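Tips for teaching a coffee counter task by hand

I've been meaning to write these up since April, when Bradley Lockwood asked me how I get a takeaway order into a bag without squashing everything. By "I" I mean me on the controller and the arm at the other end, of course. We call the job Golham, and it goes lid on cup, cup in carrier, carrier in bag. You'd think a child could do it, and a child could, but try it through a pair of fingers with the feel of two bricks!

First tip, and the one I bang on about most: open the bag properly before you start. Put your whole arm in, push the corners out, and fold the handles back as far as they'll go. Twisted paper handles spring up again the moment you look away, and a finger hooked through one will drag the lot along the counter. Then sit the pulp carrier right down on the bottom and give it a press. If it rocks when you press it, it'll rock when the cup goes in.
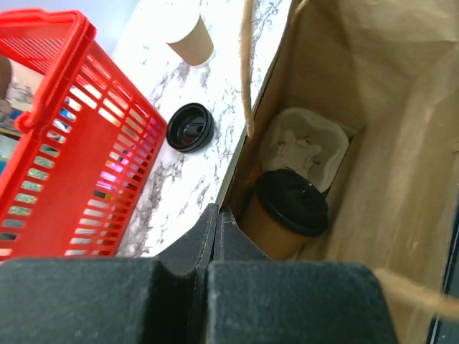
Go in slowly from above and let the cup find the slot. I used to steer it all the way down and I'd end up levering the carrier sideways. Now I stop a finger's width short, have a look at the wrist view, nudge, and only then lower. When it's seated, open the fingers just enough to clear the cup and come straight up. Opening them wide inside a bag is asking for a torn side.

Lids are the fiddly bit. I do mine in two goes — set it on the rim, let go, then press with closed fingers, a little on one side and a little on the other. If you press the middle first the far edge pops up and you chase it round and round. Paper cups want a light grip too, low down where they're stiffer. Squeeze near the rim and it goes oval, and no lid on earth will fit an oval. 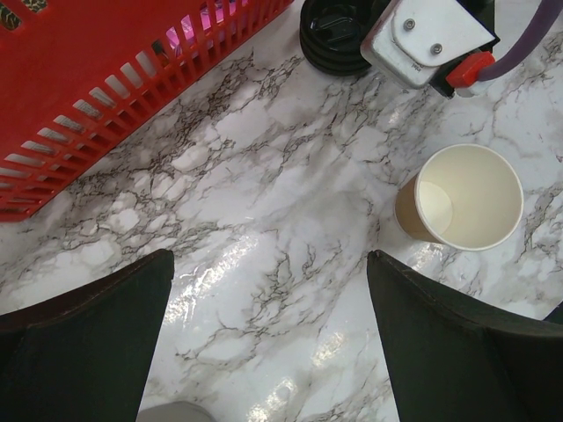

Shiny counters are a nuisance. A busy marble pattern with a bright reflection in the middle makes it very hard to judge how high you are, so I've learnt to watch the shadow under the cup and forget the surface itself. Moving the lamp a hand's breadth helps more than any setting I've found. And wipe the fingertips now and again, they pick up fluff like a school jumper.

A few odds and ends from my notebook:

Keep your bad goes, but mark them. I kept 136 out of my first batch and threw the fumbles away, then wished I had them back.

Move things about between goes. Cup a bit left, bag a bit nearer. If everything sits in the same spot every time, that's all the arm will ever learn.

Take a break every 3 bags. Your wrist gets lazy before you notice, and it shows in the playback.

Don't rush the reach. Jerky hands make jerky copies, and Bradley can pick out my pre-tea recordings from anyone's.

I'm up to 406 now and still drop the odd lid. Next on my list is napkins, so if you've found a way to pick up just one, do leave it in the comments.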